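Tirel Sets 2027 Budget Plan for Two-Arm Robots

NALLBRIDGE, April 2, 2026 - Tirel will spend the next budget year testing counter-height jobs in simulation before it orders any two-arm robots for its Nallbridge site. Funding covers 2,010 hours of simulator time and 30 task layouts, with Fondico supplying the software licenses.
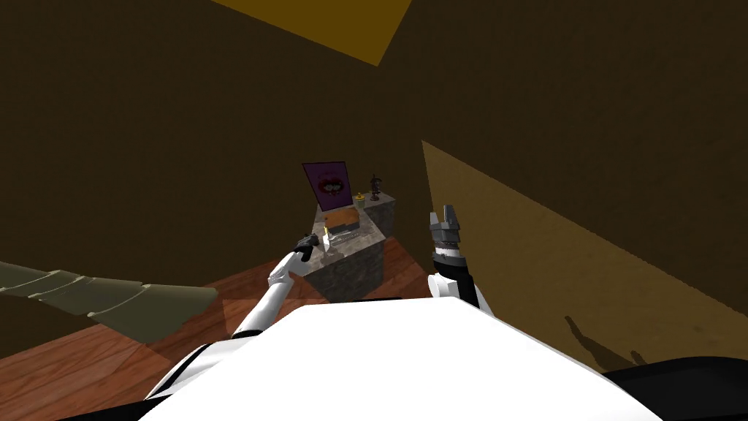
By the Tirel Press Office
Equipment Planning News

The layouts include household-style rooms with a stone counter, a flat tray and small decorations, set up for a white robot with a gripper on each arm.

Purchase requests will be split into seven lots - arms, grippers, spares, training, floor work, service and software. Cheetham will quote on service separately. Bids open in May, and suppliers should list delivery times and yearly upkeep costs for each lot.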